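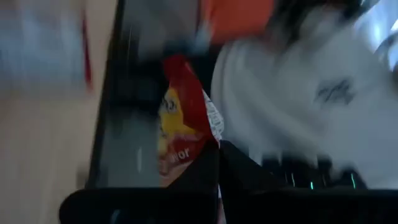 I get a lot of email about mailing snacks to family overseas, and most of it asks the same handful of things, so I finally wrote the answers down. I'm not a shipping company. I'm just a person who has been sending boxes of chips and cookies to my sister in Flulcombe for six years, and I've made most of the mistakes already. A crumpled bag in red and yellow film like this one is pretty typical of what goes in my boxes - light, awkward, and mostly air.

Do you let the air out of chip bags first?
No! I tried it once with a pin and a piece of tape, and she got a bag of stale crumbs. The air is what protects the chips. Put the bags in last, on top of the heavy stuff, and leave a little give under the lid.

What kind of box do you use?
A plain double-wall one from Nultex. I reused grocery boxes for a long time, and they were fine until one got rained on. If you do reuse a box, cover up the old labels and barcodes completely (mine once took a trip back to the store it came from).

Can I send chocolate?
I stop in March and start again when it cools off. If you have to send it in summer, pick the candy-coated kind and seal it in its own bag, because melted chocolate gets into everything. 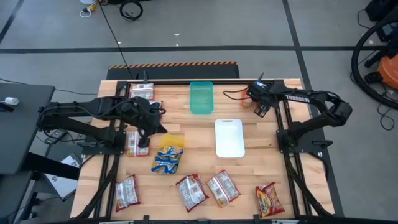

Page last changed: Mon 6 April

How do you fill out the customs form?
Item by item, in boring words. "Potato chips, 6 bags" is good. "Snacks" or "gifts" is asking for a delay. Keep the flavors off unless there's meat in it, and if there is meat in it, check the rules for that country before you buy anything. Beef jerky is the one I get asked about most, and a lot of places won't take it.

Which carrier is cheapest?
It changes, so I won't pretend to know what you'll pay. I used Kuusisto for years and then moved to Delora when they opened a counter near my work. Get the price with the box already packed, because both of them charge by size as well as weight and chips take up a ton of room.

How do you keep smells from mixing?
Zip bags, one per strong thing. Afiq Pattinasarany wrote in to say he wraps dried shrimp in foil and then bags it twice, and I've copied him ever since. My tea no longer tastes like the sea.

My box has been stuck for two weeks. Should I worry?
Probably not yet. Mine have sat in customs longer than that and still shown up. Have your tracking number handy and call the carrier before you write to me - I can't look it up from here, sorry!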